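Heritage and Community Memory
Course handout, Unit 4: Reading a Cemetery as a Local Record
Prepared by Armindo Simões
Revised June 30, 2020

Purpose of this unit

A municipal cemetery is one of the few public records that anyone may walk into without an appointment. Students will learn to gather information from grave markers, to compare it with written sources, and to conduct themselves properly while doing so. The unit is built on the old section of Estel Cemetery, which holds 917 marked graves. Further material comes from the smaller burial ground at Plerkasel.

4.1 What a marker records

Most markers give a name and at least one date. Many give a family relationship, a place of birth or an occupation. Students should copy the wording exactly as it is cut, including spelling errors and odd spacing. Corrections belong in a separate column of the recording sheet.

A marker is not always of the same age as the burial. Families replaced simple markers when they could afford better ones, and a stone naming three generations may have been put up all at once. Where the lettering for an early death matches the lettering for a much later one, note this on the sheet.

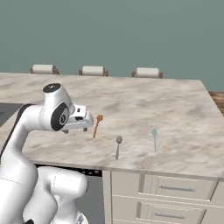
How can a student tell whether a stone was replaced?
Compare the style of lettering and the kind of stone with neighbouring markers of the same date, then check the burial register for any note of later work. If the register is silent, record the stone as "date of marker unknown".

4.2 Stone and weathering

Marble was favoured in the older rows at Estel because it is easily carved. It weathers poorly in rain, and shallow lettering may be lost on the side facing the wind. Granite is harder and holds an edge for much longer. Sandstone tends to flake in sheets, often taking the inscription with it.

Worn lettering is best read early or late in the day, when light falls across the face of the stone at a low angle. Students may use a hand mirror to direct light from the side. Chalk, flour, shaving foam and wire brushes are prohibited. Rubbings are not permitted in either cemetery.

4.3 The Safavi and Rendetti plots

Two family plots have been set aside for close study. The Safavi plot lies beside the east path and has a low kerb, a central stone and four small footstones marked with initials only. The footstones do not agree with the order of names on the central stone, and students will be asked to suggest a reason.

The Rendetti plot is harder. The surname is spelled two ways on stones that share a kerb, and the register uses a third spelling. Each spelling should be searched separately in the newspaper index.

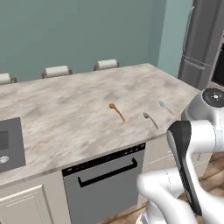

Death notices are the most useful source for settling such questions, although they were usually written in haste by relatives and paid for by the line. An age given in a notice may differ by a year or more from the age on the stone. Neither should be preferred without a further source, such as a baptismal entry or a census return.

4.4 Conduct on site

The cemetery is in regular use. Should a funeral arrive, students are to stop work and move to the north gate until the family has left. Groups should keep to the paths where possible and must not sit or lean on any marker. Flowers, toys and other tributes are to be left as found.

Visitors sometimes ask what the class is doing. A short, courteous reply is sufficient. Information offered by a family member may be written down with that person's consent, and should be labelled as spoken testimony.

4.5 Assignment

Each student will choose one marker from rows 1 to 6 and submit:

A completed recording sheet
A transcription of the inscription
A statement of 400 words on what the marker tells us and where it disagrees with the written sources

The assignment is marked out of 70. Sheets may be collected from Room 514.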